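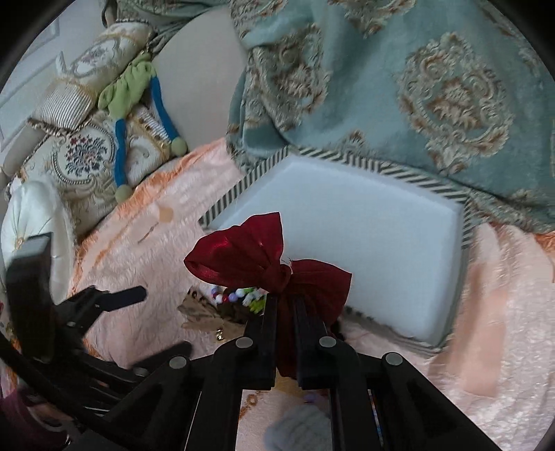
Grenthorpe fund tracker app: six months in

02/08/2025

I moved my stocks and shares ISA over to Grenthorpe back in the winter, mainly because my old platform had put its fees up again and I was cross. A few of you asked how I was getting on with it, so I've finally sat down and written it up.

First, the boring bit. The transfer took longer than I'd hoped. I had three funds to move, all bog-standard trackers, and two of them went across without a murmur. The third, a small companies fund, got stuck between the two firms and I ended up on the phone to a very patient chap called Siyabonga Kekana, who rang me back when he said he would (a miracle in itself!) and got it shifted by the end of the week. Full marks to him, fewer to the web form that had told me everything was "in progress" the whole time.

Now the app. I like it a lot more than I expected to. You open it and there's your total, what you've paid in, and what it's grown or shrunk by. No fireworks when you buy something, no nagging to trade. The fund pages show the ongoing charge right at the top, where my last lot had it buried in a PDF. There are 2,468 funds to pick from, which is far more than I'll ever need, and the filters are decent once you've found them. They're behind a tiny icon that looks like a wine glass.

Fees are a flat £5 a month for the ISA, plus whatever the funds charge themselves. For me that works out cheaper than a percentage, but if you've only got a small pot do the sums first, as sixty quid a year is a fair old bite out of a thousand or two. Regular investing is free. One-off purchases aren't, and I got stung by that in my first month as I hadn't read the table properly. My own fault, but still.

Things I don't like. The charts only go back to when you joined, so you can't see how your holdings did before the move. Dividends land as cash and sit there unless you switch on reinvesting for each fund separately – I found £111 loafing about in my account in May that should've been put to work. And the yearly statement is a mess. I printed mine and still had to draw arrows on it.

My brother-in-law Si-woo Tak is with Skiltum and swears by it. We compared over lunch and I'd say his has the better charts and mine has the better customer service. He pays a percentage and has a bigger pot than me, so I did gently point out what he'd save. He's thinking about it, he says.

Would I recommend it? Yes, if you buy a couple of funds, pay in every month and mostly leave things alone. If you like to chop and change you'll resent the dealing charges by Easter. They're promising longer charts in October and I'll update this if they turn up.

Four stars from me. None of this is advice, obviously, I'm just a bloke with an ISA.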